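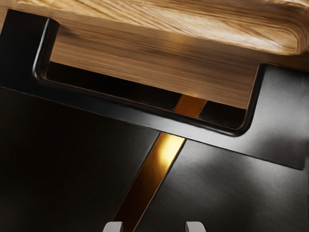
How long before a ride-along shift should I set up my member profile?
Give yourself a couple of evenings, as the reference check at Clondon is slow.

I'm Adanech Abdella, and I wrote this after signing up for the Wubshet youth patrol myself (between classes and closing shifts, so I feel your pain!).

1. Log in and choose New Member.
2. Type your name exactly as it is on your licence.
3. Write your bio, 280 characters at most. Mine took five tries.
4. Add two references — a teacher and a boss are fine, family aren't.
5. Press Save before you go to the next page.

Note: the page logs you out after roughly 12 minutes, and anything unsaved is gone. 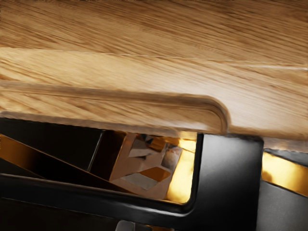
SECTION 2: PICKING YOUR SHIFTS

6. Open the roster and pick Kolville as your neighbourhood.
7. Tick the evenings you're free, then press Send.

Caution: don't tick a night you might have to work. Cancelling late puts you at the bottom of the list — I spent most of February down there.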